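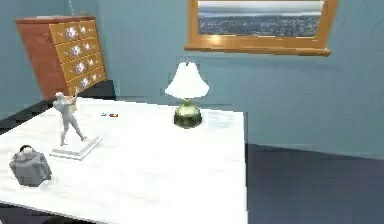 Why does a pick planner need its own collision model when the simulator already has one?
Because the two are asked different things. The simulator wants to know what happens at contact, a few hundred times a second. The planner wants to know whether a pose it may never visit is free, and it asks thousands of times before anything moves. Share one model between them and you pay for contact geometry on every query.

I rewrote the scene loader in April and the rest of this post is the notes I should have kept at the time.

Until then our tabletop scenes came in through a single path. One mesh per object, used for drawing, for physics and for planning. It was simple and it was slow. Worse, anything concave got wrapped in its convex hull without a warning. A statue of a batter in mid-swing is a good test here. The hull fills the space between the legs and the gap under the raised arms, so the planner refuses any approach from the side and reports "no valid grasp" with no further detail. A teapot with a loop handle over the top fails the same way: the hull closes the loop, and the one feature you would want to hook is gone.

The new loader keeps three representations per object.

Visual mesh. Untouched. Only the renderer reads it.

Physics shape. A convex decomposition, done offline and cached by file hash. The default cap is 53 pieces, which came out of a sweep Sipho Nkuna ran and which I have not tried to improve. Most objects use far fewer.

Planning shape. A set of spheres fitted to the inside of the mesh and then padded. Sphere queries are cheap and the padding is a single number, set to 2 mm for static furniture. The table is the exception. It stays a box, as covering a large flat top with spheres is a waste of everybody's memory.

Sphere fitting has one bad case, thin flat things. A card lying on the table gets either no spheres at all or a row of them that stand well proud of the surface. I now check the smallest extent of the bounding box first, and anything under the threshold becomes a box as well. Ntombi Gumede asked whether the threshold should scale with the gripper. It probably should. At present it is a constant in the Grondier config file and there is a ticket.

Timings, same machine, same seeds. I used 300 start and goal pairs on the Hastcombe scene set. With the old loader 249 of them returned a path inside the time limit. With the new one all of them did, bar two where the goal was inside the chest of drawers. Those were my fault. The goal sampler was drawing from the room bounds and ignoring the furniture, and it has been fixed separately.

Two things still annoy me.

First, frames. Scene files from the Berkum exporter put an object's origin at its base, and older ones put it at the centroid. The loader guesses from the bounding box. If an object loads half sunk into the tabletop, set origin explicitly and clear the cache, or the stale spheres will come back on the next run.

Second, hanging things. Picture frames on walls are loaded as free bodies unless fixed is set to true, so on the first physics step they fall. The planner does not notice, as it took its snapshot before the step. I have added an assertion that compares the poses after the scene settles and stops if any object has moved further than the padding.

The branch is merged. If you have local scenes, run the migration script with the dry run flag first and read what it prints about scale. The Jacobs set was in centimetres.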